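Last updated: 2022-01-23

Notebook entry – tape transfer room
Entered by Declan Treloar

Work continued on the Serra reels, the set of soul and gospel session tapes recorded for the Mamow label. Two reels were transferred in full. A third was mounted and taken off again when the splice before the second song parted at low speed. It has been boxed separately and the box marked.

Reel 1 contains three takes of the ballad listed on the sleeve notes as "Ballumico". The notes state that the first take was issued. Comparison with our pressing of the single does not support this. The issued vocal enters late on the second verse and holds the word "morning" across the bar, and this is heard only on the third take. Sandro Sartori listened independently and reached the same view. The catalogue entry should be amended once the matrix number has been checked.

The backing singers are placed hard left on all takes, with the organ and tambourine on the right. The single was issued in mono, so there is no published mix to follow. Our transfer keeps the channels as found. No noise reduction has been applied. 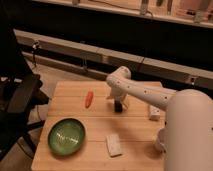 White arm over the plank-topped table, gripper pointing down.

Reel 2 is in better order. It runs for 49 minutes and holds rehearsal material, chiefly the rhythm section working through the bridge of an up-tempo number with no title given. The singer is heard off microphone asking for a lower key. The band tries it, and the tape stops before the chorus. This passage should be kept in the listening copy, as the issued record is in the lower key.

Azimuth was set by ear on the hi-hat for both reels, there being no tones at the head of either. Levels were left with ample headroom – the horn entries are a good deal louder than anything before them.

Outstanding: repair of the splice on the third reel; a reply from Citesari regarding the session sheets requested in November; a corrected spelling of the drummer's name, which differs between the box and the leader.

Contact: tape transfer room, main desk | © Serra Sound Archive | Back to top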